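3. What people told me about where things live

Figure 1. A shelf unit with three containers at the back of a shared table.

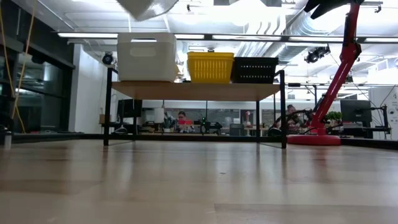

I should say a bit about how I came to be asking strangers where they keep their sellotape. The wider project, which I called Revine for want of anything better, started out as a study of shared workplaces and how newcomers settle into them. I had a tidy list of questions about welcome emails and who shows you the kettle. Within a week of starting in Hamness I'd more or less given up on the list, because everyone I spoke to wanted to talk about cupboards. Where the good scissors were. Who had moved the good scissors. Whether the good scissors had ever existed (opinions differ, and I have a whole transcript on this).

So this section is about storage, or more exactly about the things people know about storage that aren't written down anywhere. I've kept it separate from the material on desks in Section 4, although the two do run into each other and I've flagged it where they do.

3.1 The three sites

I worked in three places. Two were in Hamness itself: the Bakker building, which is an old seed merchant's with several small firms on each floor, and a smaller studio behind the bus station that asked me to leave its name out. The third was Zunorard, a shared workshop on the coast road, where I went in August and ended up staying much longer than I'd planned, mostly on account of the lunches. I interviewed people wherever they were happy to be interviewed, which in practice meant on stairs.

Alongside the interviews I kept what I called a fetching diary. Whenever somebody got up to get something, and I happened to be sitting nearby, I wrote down what they wanted, where they looked first and where they found it. I ended up with 459 entries. I make no great claims for them as a sample. I was only ever sitting in one spot, I missed plenty while I was writing up the one before, and people who know you're watching them look for a stapler do tend to put on a bit of a show.

3.2 First looks

The thing I was most interested in was the first look: the place someone tries before they've had time to think about it. I'd expected old hands to go straight to the right place and new people to wander about. That did happen, of course, but the pattern was a good deal messier than I'd hoped for when I wrote the funding bid.

Long-standing members were often wrong, and wrong in the same way as each other. At Bakker there was a drawer on the first floor where the batteries used to be kept. They had been moved to the kitchen well before my visit, and there was a label on the kitchen cupboard to say so. Even so, the people who'd been in the building longest kept going to the drawer. One of them did it twice in a single afternoon while telling me how sensible the new arrangement was. New members, who had never known the drawer in its glory days, read the label and went to the kitchen.

I've come to think of this as a kind of stale knowledge. It's well learned and confidently held, and it gets handed on too, which I found rather lovely. A newcomer at Bakker told me quite firmly that batteries were in the drawer. She'd never found one there herself. She had been told by somebody at the next desk in her first week, and when the drawer was empty she assumed that the building had run out.

I did wonder about asking for the drawer to be labelled as well, just to see what would happen, but decided this was getting a bit close to meddling.

3.3 Talking about places

I also looked at the words. When I asked people where something was kept, hardly any of them gave me what I'd call an address. What they gave me was a route, or a neighbour, or a bit of history. The padded envelopes were 'past where the printer was'. The spare keys were 'with the Christmas stuff'. Glue was 'up by the window, on the left, no, my left'.

Descriptions by neighbour were much the commonest in my notes, and they work very well so long as the neighbour stays put. The studio behind the bus station had a beautiful run of them, where the tape was next to the string, the string was next to the twine, and the twine had been thrown out. Older work on household storage tends to treat this sort of talk as vague. I don't think it is. Everyone who'd been there a few months could follow it at once, and when I tried giving the same directions as proper addresses (third shelf, second door) people stopped, looked up, and translated it back before they set off.

Descriptions by history are harder on the newcomer, and I think people know it. Several caught themselves halfway through and started again. One man at Zunorard got as far as 'where the lathe was before the flood', looked at me, and simply walked me there.

3.4 The polite box

Every site had at least one container that people put things in when they didn't know where else to put them. I've called it the polite box. At Zunorard it really was a box; at Bakker it was most of a cupboard. What struck me was how careful people were about it. Nobody owned up to being fond of it, but leaving a stray object on somebody's bench was thought rude, and taking it home was thought worse, so into the box it went, where it could be said to have been put away.

I was allowed to go through the one at Zunorard one morning with a cup of tea. I won't list it all. There were hinges, a great many single gloves, a bicycle bell, and nine keys that fitted nothing in the building as far as we could establish. I'd assumed that things went in and never came out again, but my diary says otherwise. People went there on purpose. It was quite often the second place they tried, after their first look had failed, and they seemed to enjoy it more than they let on.

There's a money side to this that I only touched on. Bakker's office had worked out that the building spent around 4,000 pounds a year on small supplies, and the manager was convinced that a fair part of it went on replacing things that were already in the building. I had no way of checking that and I'm wary of it. I did see a brand-new tape measure arrive on a floor where I'd already met several, though, so I'm not inclined to say she was wrong.

3.5 Tidying days

All three sites held tidying days, and I managed to be at one in each place. I'd gone in thinking of them as the moment when everybody's knowledge gets brought up to date. I'd say now that they mostly bring it up to date for whoever turns up. At the studio a handful of members spent a very cheerful afternoon turning the shelves round so that paints were at the top, and the following morning I sat and watched everyone else reach for the bottom. My diary for that day is by far the fullest.

People did adjust, but they adjusted to different things at different speeds. Items used every day were relearned almost straight away. Items used now and then carried on being looked for in the old place right up until I left, and I suspect they still are. The awkward middle group was made up of things you need perhaps once a month — often enough to feel you know where they live, and not often enough to have noticed that they've moved.

I'd have liked to go back to the studio later on to see whether the paints had stayed up there. By then the lease was in question and it didn't feel like the moment to ring up about shelves. The follow-up visit to Zunorard did go ahead, and I come back to it in Section 5, together with the business of the second polite box.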